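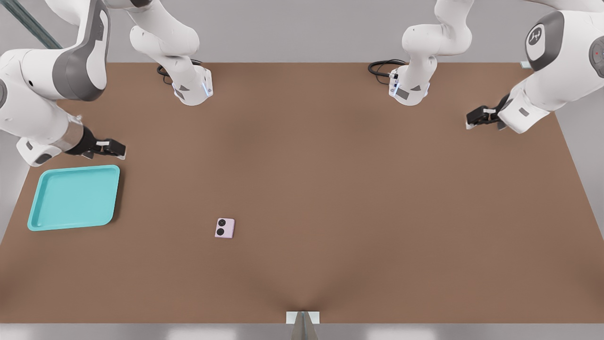

# Petia: two arms, one tray, and a whole lot of tries

★ 64 stars · 2 forks · Share

Hello and welcome! Petia is the spring project of the Hovwood student robotics club, and this repo holds everything we made for it: the simulated table, the recordings, and the little scripts we used to look through them (some tidier than others, please be kind). We wrote this page for next year's members first of all, but if you wandered in from somewhere else, pull up a chair.

## What the task is

There are two arms mounted along the far side of a brown table, a turquoise tray on the left, and one small object lying out in the open. The job is to get the object into the tray. In the phone set, the object is a pale pink flip phone, closed and lying flat. It's a nice shape to learn on, though thin things are harder to grip than you would think, and our first few evenings went mostly to chasing it across the table.

Either arm may do the picking. With the phone over toward the tray side, most people use the left arm and leave the right one parked, but handing it across is allowed, and a couple of us got rather fond of doing it that way.

## What's in the folders

- `phone/` has 400 episodes, each one a single try
- `phone_heldout/` has 40 more, for testing only
- `scenes/` has the table setup, which loads in Cudel, our own small wrapper around the simulator
- `notes/` is the club log, typed up as we went

Each episode has the camera view, the joint positions, how far open each gripper is, and a plain sentence telling the arms what to do. Failed tries are kept and marked `success: false`. Please don't delete them! We learned more from those in February than from all the clean ones.

## Getting it running

Install Cudel from the `tools` folder, then run `python play.py phone 1` to watch the first episode. If the window comes up gray and stays that way, close it and start it again. We never found out why it does that, and if you do, we would love to hear from you.

## Known rough spots

The phone slides a bit too easily, so a policy trained here may be timid with a real one. The lighting never changes, and neither does the table color. The Ragab branch was meant to fix both and is about half done, so anyone looking for a first project could start there.

## Using it

Free for classes, clubs and homework. Open an issue if something looks wrong, and one of us will get to it, usually after 4 pm when labs let out.

3 comments · 12 shares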